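Travel Vaccination Clinic: Frequently Asked Questions

Last reviewed November 11, 2018

Who may use the clinic?
Any adult or child aged 5 or over who is registered with a practice in the Ponik district. Younger children are seen by the health visiting team at Funum House, who hold their own appointment list.

How early should I book?
Please contact us at least seven weeks before departure. Some courses require more than one dose, and the interval between doses cannot be shortened at the traveller's request. Late applicants will still be offered advice, although the full course may not be possible.

What should I bring?
Your vaccination record, your itinerary (including any stopovers) and a list of current medicines. If your record has been lost, the desk can request a copy from your practice.
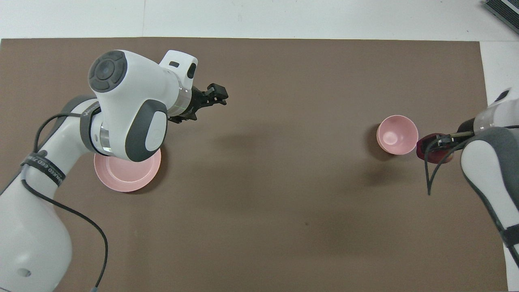

Requests for copies should reach the desk five working days before the appointment. Records held abroad must be obtained by the patient and, where necessary, translated at the patient's own expense.

Is there a charge?
Vaccines included in the district schedule are free of charge. All others are charged per dose, and the current price list is displayed at reception. Payment is taken on the day by card. Refunds are not given for doses already administered.

Can I be vaccinated if I am unwell?
A minor cold is not normally a reason to postpone. Patients with a fever should telephone the clinic before travelling to it — the nurse will decide whether a new date is needed.

May I eat beforehand?
Yes. Patients who have felt faint after an injection in the past are advised to have a light meal and to tell the nurse on arrival.

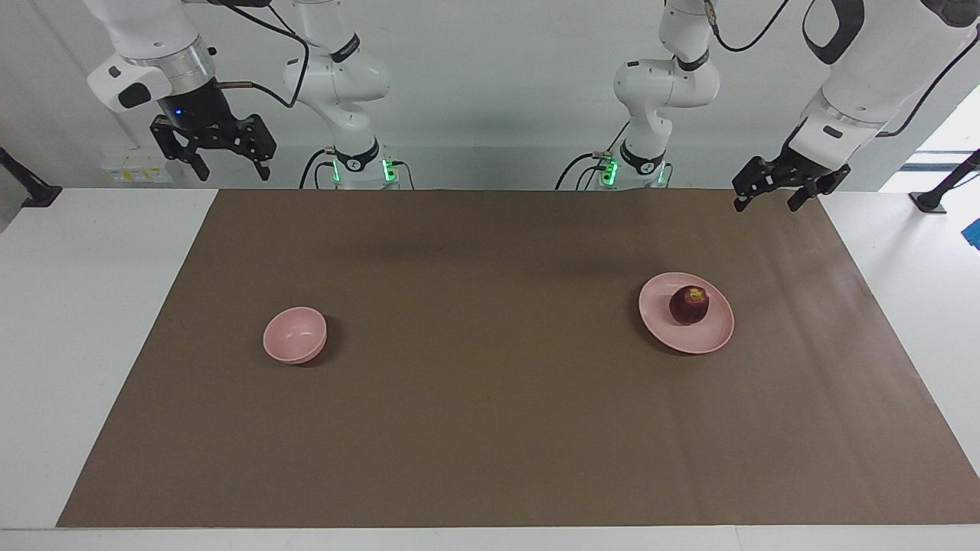 An apple on a pink plate, with a pink bowl nearby.

How long will I be at the clinic?
Please allow 23 minutes for a first consultation, followed by a short wait in the seating area after the injection.

Do you issue certificates?
Certificates are issued where a country of entry requires them. They are signed by Dr Chiamaka Ekpo or, in her absence, by Dr Severin Riedl. Replacement certificates are subject to a fee.

What if I need to cancel?
Notice should be given by noon on the previous working day. Patients who miss two appointments without notice will be asked to reapply in writing.

How do I make a complaint?
Complaints should be addressed to Gion Ammann, Patient Services, Ponik District Clinic. A written acknowledgement will be sent within five working days.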